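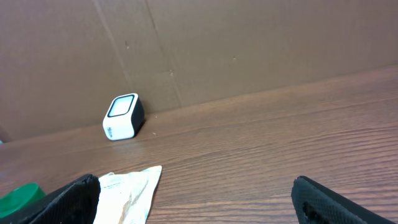

Madalena Brandão wants to know whether Rivance was ever a town in its own right or only the name of the post office at Lirkell, and whether the people who say they were born there were born in one place or the other.

I've been chewing on this since her message came through, and I think the answer is a bit of both, depending on which year you pick. Her whole note is quoted at the bottom for anybody who missed it.

Lirkell came first, everybody agrees on that. It was a ferry landing with a blacksmith and a boarding house, on the low side of the river where it flooded every time it rained hard upstream. The post office application went in under the name Lirkell and came back refused (too close to some other name in the state, I've always heard, but I haven't seen the letter). So they sent in a second one with Rivance on it, and that one went through. For a good long while the people lived in Lirkell and got their mail in Rivance, and the two were the same handful of buildings!

Then the railroad came through on the high side and put the depot a mile and a half from the landing. The depot sign said Rivance because that was what the postal map said. The store moved up to be near the trains, then the postmaster moved, and then the Methodists put their church on rollers and hauled it up the hill behind mules. My grandmother loved telling about the church. In her version there was a service held in it halfway up, with the windows tilted, but she wasn't born yet and I've never found it in a newspaper.

So if a birth record says Rivance and it's from before the depot, I'd read it as the landing. After the depot, it's the hill. In between you're stuck with looking at who the parents were and what land they had.

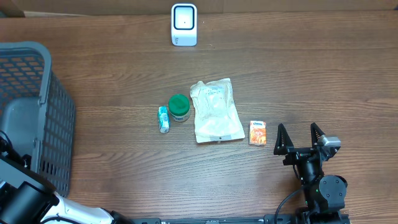 Alistair Strachan doesn't buy the flood story as the reason the landing emptied out. He wrote me off list to say that the ferry lost its trade to the bridge at Dollcombe well before the worst of the high water, and that the families who stayed on the low side were the ones farming the bottom ground, flood or no flood. He's probably right. I had always put the bridge later than that, but he has the county road minutes and I only have my grandmother.

What I can add is the plat. It's in the deed books at the courthouse, page 1055, and it's easy to miss because the clerk indexed it under the surveyor's name and didn't list the town at all. It shows 15 lots along one street, with a square set aside for a school that never got built there. Nothing on it says Lirkell or Rivance. The heading reads "Addition to the Landing", which made me laugh, seeing as there was never a plat of the landing to add to. If anybody is driving down that way, ask for the big flat book and take a soft pencil. The ladies at the counter are very nice but they will not let you in with a pen.

The store is the other thing people keep asking about. Mohamedi's was the second store, up on the hill, and it ran in the same family until the highway went around the town. It had dry goods in front and feed in back, and the telephone exchange was upstairs for a few years. Kumudini Amarasinghe has one of the account books on loan, and she tells me half of the names in it are still on mailboxes out there. There's an entry, number 1430, for a stove and pipe sold to the school board, which would put the stove in the hill school and helps with dating that building. I'd love to see the pages on either side of it.
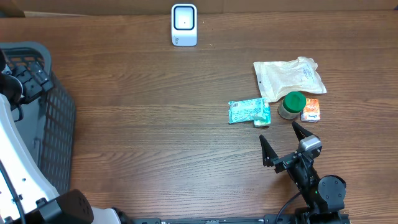

Going back to the store for a minute, I don't think the building that's standing now is the original. The old one burned – my mother remembered the smell of the sugar – and the brick one went up on the same footings, or close to them. The date stone over the door is the date the business opened and has nothing to do with the bricks. It has fooled a lot of people, including whoever wrote the county centennial booklet.

The cemetery is a whole other mess and I'll save most of it. Short version: there are 2 of them, the old one at the landing and the church one on the hill, and some stones were moved and some weren't. Hélder Quintela walked the low one last fall and has a list typed up. He says the Rivance names and the Lirkell names are all mixed in together, so no help there.

Madalena, if you can send me the parents' names and any scrap of a year, I'll check them against the tax rolls next time I'm in. No promises on speed, my copier is acting up again and the car needs tires.

Rosário Matos

On Sunday, March 18, 2018, Madalena Brandão wrote:

> Hello all,
>
> I'm new to the list and hoping someone can straighten me out. My great-grandfather's papers say he was born at Rivance, but his brother, who was older, always put down Lirkell. The family story is that they were born in the same house.
>
> I can find Rivance on the old railroad map and I can't find Lirkell on anything. Was Rivance a real town or just a post office? And is there a map that shows both?
>
> I'd also be glad of anything on the store, as he clerked there before he married.
>
> Thanks so much,
> Madalena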